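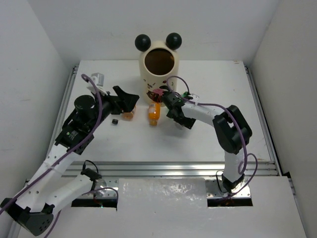
Rechercher dans ce dépôt Rechercher

Carnets de semences de Wiltemwood

Version du 16 février 2019

Ce dépôt contient la transcription des carnets tenus par les membres de l'échange de graines de Wiltemwood. Les carnets les plus anciens datent de l'année 2000. Ils ont été écrits à la main, par des personnes différentes et avec des habitudes très différentes, et cela se sent encore dans les données.

Contenu

semences.csv – le tableau principal, 432 lignes, une ligne par semis noté
varietes.csv – la liste des 163 noms de variétés, avec les orthographes rencontrées
carnets.csv – les 37 carnets, leur auteur quand il est connu, leur état
notes/ – les remarques libres, en texte simple

Les fichiers sont encodés en UTF-8 et le séparateur est le point-virgule. Attention, certains tableurs remplacent les dates incomplètes par des dates inventées. Je conseille d'importer toutes les colonnes comme texte.

Colonnes de semences.csv

carnet : numéro du carnet d'origine
variete : nom tel qu'il est écrit, sans correction
variete_norm : nom normalisé, voir plus loin
semis : date du semis, parfois seulement le mois
levee : date de la levée, vide si elle n'est pas notée
parcelle : lettre de la parcelle, selon l'ancien plan
doute : 1 si la lecture est incertaine

Une case vide dans « levee » ne veut pas dire que la graine n'a pas levé. Elle veut dire que la personne n'a rien écrit. J'ai vu une analyse qui confondait les deux, et le haricot Cruzado y était présenté comme une mauvaise semence, ce que les jardiniers ont peu apprécié.

Transcription

Atieno Kirui et Njoroge Kioko ont transcrit chaque carnet séparément. Quand les deux lectures étaient différentes, Gitau Kombo a décidé, et la ligne porte la marque 1 dans « doute ». Les abréviations sont conservées. « P.c. » signifie presque toujours « pleine caisse », sauf dans le carnet de Bakari Makokha où il signifie « petit coin ».

Normalisation des noms

La courge Umico apparaît sous plusieurs formes (Umiko, Oumico, U. verte). Nous les avons réunies sous un seul nom, mais je ne suis pas certain que « U. verte » soit la même plante. Pour les tomates nous n'avons réuni que les fautes évidentes d'orthographe.

Limites

Les semis d'octobre sont peu nombreux, car plusieurs carnets étaient rendus avant la fin de la saison. Le plan des parcelles a changé une fois, sans que la date du changement soit notée. Deux carnets ont pris l'eau et leurs dernières pages manquent.

Utilisation

Les données peuvent être copiées et modifiées librement si la source est citée : « Carnets de semences de Wiltemwood ». Les adresses des membres ont été retirées. Merci de ne pas chercher à les reconstituer.

Corrections

Pour signaler une erreur, ouvrir un ticket avec le numéro du carnet et la ligne concernée. Gitau Langat garde les originaux et peut vérifier une page, mais il faut lui laisser un peu de temps.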